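**Namero bedding project – spring update, 11 Apr 2020**

Hello all! The blankets have taken over since February, and I'm delighted – 32 are now sorted, and your grant has stretched nicely (we've spent 407 pounds so far).

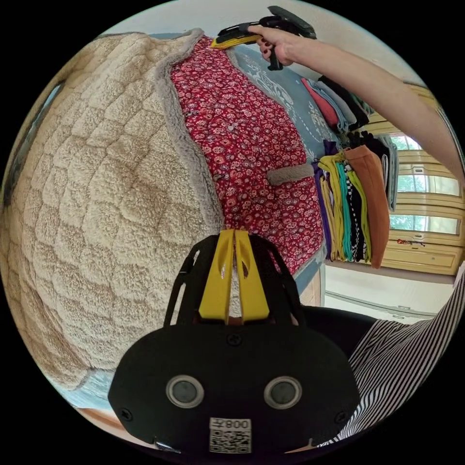

*Beige plush and red floral, with the grey furry trim between them.*

The thick beige ones are lovely but they eat up shelf space, so I'm folding them smaller and keeping them apart from the thinner covers. 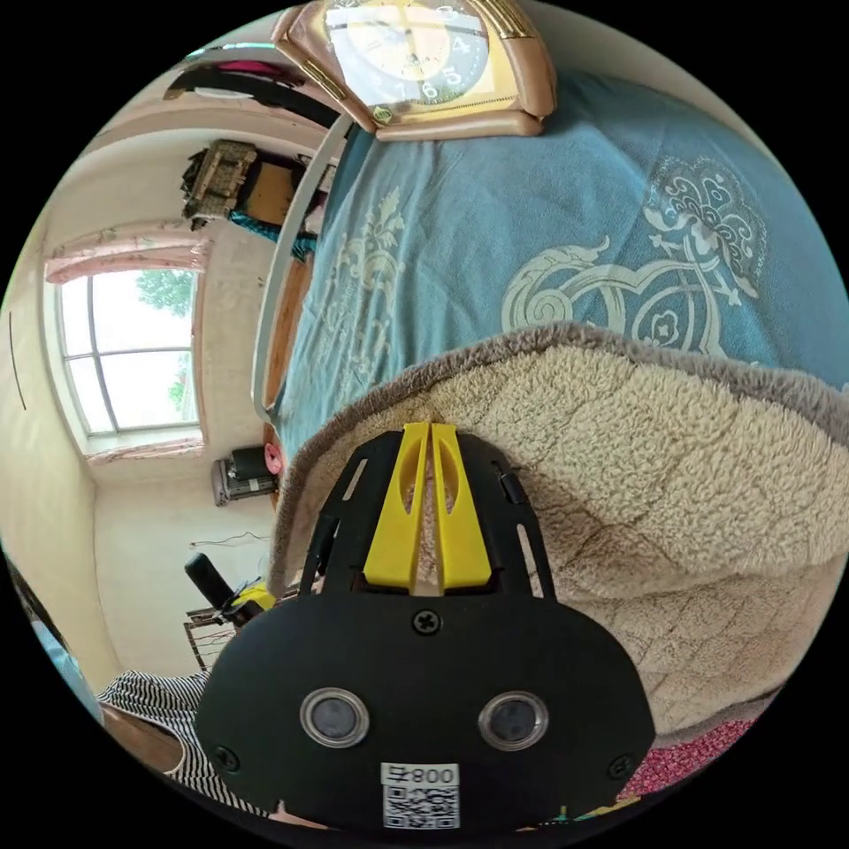
Kariuki have offered us another 22, which I'd love to say yes to if Cemon can spare the shelving. The deep red quilts with the fluffy grey edging are my favourites! 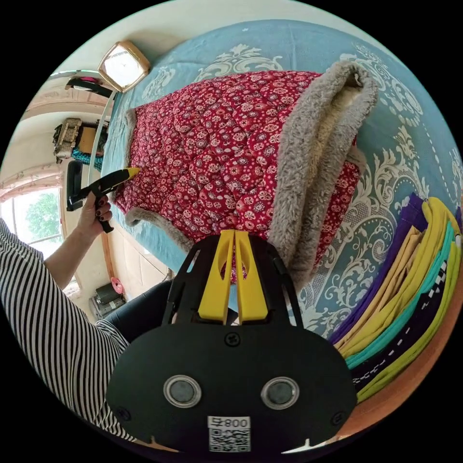
Next job is labels, then the blue bedspreads. I'll send receipts with the next update.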